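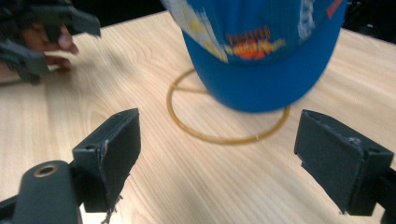 Blue cap, worn pads, and a grip opening that has room to spare.

Welcome to the gallery from our March comparison of hand-held grippers! Yamila Navarrete and I had been promising ourselves a proper go at the Clokalik pads against the newer Bunnag ones for ages, and soft, floppy things like caps are where you really feel the difference (boxes are easy, bless them). We gave each pair of pads 14 tries with every item and wrote down our grumbles as we went.

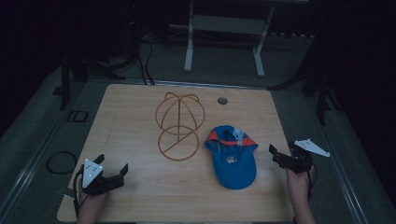 Yamila liked the Bunnag pads best for thin wire, which they hold with hardly any squeeze, while I kept drifting back to the Clokaliks for cloth, fraying and all. We both work two-handed, one gripper to steady and one to lift, and it took me most of a morning to stop crossing my wrists. The Cikero pads got only 4 tries before lunch, so they'll have their own page once we've been fair to them. Do write if you've used them on hats, we'd love to hear how you got on!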